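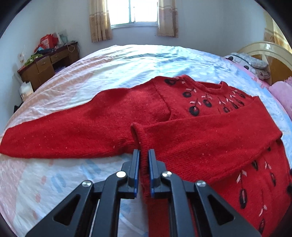

Unit 6 – Pinch and snag faults in garment handling

A slipped grasp and a snagged grasp look almost the same in the force log, and that is why the Woltent fault took so long to find. In both cases the finger motor current rises, levels off, and then drops. Knitwear makes it worse. On a sweater like the red one, with the sleeve folded across the chest and the thick ribbed cuff standing between the two fingers, the planner sees a good edge to grip. It does not see what the cuff can reach once the fingers close. There are four round pivot pins on this linkage, two of them close to the fingers, and stretched rib can work its way into a joint.

What happened at Woltent

The cell ran 103 folding cycles without a stop. On the next one the yarn caught at an inner pivot and the arm kept retracting. The controller read the rising current as a heavy garment and added force. The operator reached in to free the sleeve before pressing the stop – the arm was still live. No injury, but the glove was torn.

Causes to know for the quiz

Force limit set for towels and never changed for knits. No check on finger position after closing. Guard door switch bypassed during setup in March and left that way.

Changes made

Force limit lowered by 15 percent. Retract now halts if the fingers stop short of the closed position. Door switch restored and tested at each shift start.

Read the Mestico case before lab and bring your lockout sheet.

Last updated: April
Contact the Kozan lab office | © Mundale Technical College | Back to top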